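Projects > Sport and Community > Student Reports > Civorthorpe Curling

Last updated July 2, 2026

Can a town that doesn't skate keep a curling club?

I picked curling for my sport and community project mostly because I'd driven past the rink in Civorthorpe for years and never once seen the lights off. My town is a basketball town. On a slow week it's a high school softball town. If you'd asked me last fall where to watch curling, I would've told you to wait for the Olympics!

So my question was pretty simple. How does a small club hang on in a place where hardly anyone grows up with the game? I spent most of the spring going to league nights, reading old newsletters (so many newsletters) and handing out a survey.

The club has 175 members this season. It rents its ice from the Usetti Arena, a building made for hockey, and that's the first problem. Hockey ice is flat and smooth. Curling ice wants a pebble, little drops of water sprayed on and frozen, and it wants to be level in a way hockey players never have to care about. Every league night the crew has to scrape, flood and pebble before anyone throws a stone. I helped with this twice and was not good at it.

Then there's the money. Ice time eats up most of the dues, and the stones are a whole other thing. The club bought its set used from a rink in Lerkach that was closing down, and people still call them "the Lerkach rocks" like they're on loan. A couple of them curl more than the others, and the regulars know exactly which ones and will not tell a visitor. I asked. They laughed at me.
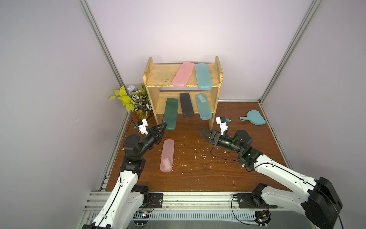

The survey was the part I was most nervous about. I gave it to everyone who came to the last league night in May and got 30 back, nearly all of them filled out in full. I asked how people found the club, how far they drive, and what would make them quit. Most had come in through a learn-to-curl night with somebody from work. Hardly any had curled as kids. The thing most likely to make them quit was late ice – the second draw starts after hockey practice clears out, and on a bad night you're not home until midnight.

I also wanted to know about crowds, and this is where I had to change my plan. I'd hoped to compare attendance year by year, but the club never kept track. The only solid number I found was from the Roussel Cup, a weekend bonspiel it hosted 5 years ago, when 2231 tickets were sold over the whole event. For our arena that's huge. The newsletter from that month is basically one long thank-you note, with a side complaint about parking.

What I can't show is whether that weekend did anything for membership. The lists from before it are missing, and the people I talked to remembered it differently. Some said the learn-to-curl nights filled up right after. Others said it was all out-of-town fans who went home on Sunday night – well, whichever night it ended – and that was that. I went back and forth on this in my draft and finally left both versions in.

If I did the project over, I'd start in the fall, when new people sign up, and I'd find some who tried it once and never came back. My survey only reached people who already like curling enough to be there at eleven at night, so of course they sound happy. I'd also ask the hockey side of the building what they think of sharing the ice.

I did sign up for the beginner league, by the way. My delivery is terrible and my sweeping is okay.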